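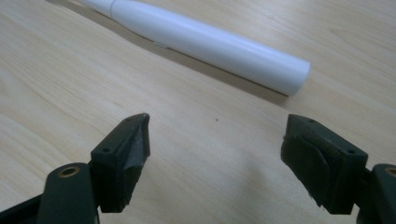

Benedek Vörös wrote back to my last report asking whether the bathroom set was going to get its turn before the money ran out, and whether one small table was really enough to work on. Yes to both! May went almost entirely to the bathroom things, and I'm happier with the Todard part of the project than I've been since we started.

So, the toothbrush. We'd set ourselves 300 put-aways for the month (brush lying on the table, brush standing up in its cup, next one please) and we have 263 done, which leaves 37 to carry over. Added to the kitchen and desk sets that makes 1758 for the whole project. I'd hoped to be a bit further along, but I lost the better part of a week to the Ternano shelving order, and you've already had my grumbling on that.

The electric brush is a fussier thing than I expected when I wrote the plan. It's smooth and round and it likes to roll, so a lot of the early tries ended with somebody crawling under the table. The cup has a divided top as well, so you have to come in over the right opening and pretty much straight down.

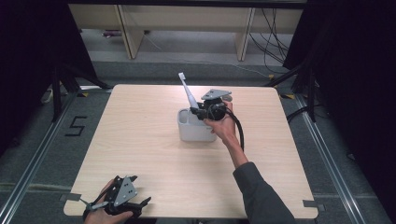 We've also stopped moving the cup between tries unless the sheet says to, and that alone has made the afternoons go quicker.

Money: almost 100 dollars left on the small items line. I'd like to put it toward a second cup and a soap dish from Pană, if you're fine with that. The Lalten invoice is paid and the receipt is in the shared folder.

Next up are the 37 leftovers, then combs and the toothpaste tube, which I'm a little nervous about. Could you let me know about the soap dish before I order?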